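July, just gone 10 at night

Finally sitting down with a cup of tea, and my feet are very glad of it. We had the whole day at Clerkirlow again, sorting through what will go to the new place and what won't, and I have that pleasant sort of tiredness you get from a day when things have properly moved along (even if the hallway still looks like a jumble sale).

The telephone was the thing I wanted to write about. I'd quite forgotten how fond I am of those old cream ones with the proper buttons you can press without looking, and the curly cord that gets itself into such a state. We had one very like it at Privville when I was small, on the little shelf by the coats, and Mum would stand there winding the cord round her finger for an hour at a time while the potatoes boiled dry. Our number ended in 3167. I can't remember my own mobile number half the time, but I could recite that one in my sleep!
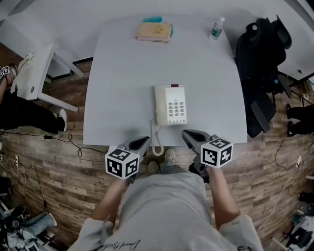 Do we need a landline at all these days? I think we do, if only for Auntie Rindis, who won't ring a mobile because she's convinced it costs the earth, and who likes a good long chat on a Sunday-best sort of line with no crackling.

The cream telephone is rather a handsome thing sitting out on the white table, with that little red strip along the top and its coiled cord hanging down over the edge. I'd like it on the landing, though Murdo Dalgleish thinks the kitchen, near the socket, and he's probably right, as he usually is about sockets. He says an extension lead would do it otherwise, but I don't want a wire all the way up the stairs for somebody to catch a toe in.

I must write the important numbers out on a card to go next to it, in big letters. The doctor, the plumber, Rindis of course, and Murdo in case the boiler sulks again. I did mean to do it tonight, but I can't find a pen that works and the tea is going cold.

More boxes tomorrow. The blue china still wants wrapping and I've run out of newspaper, so I shall have to ask next door.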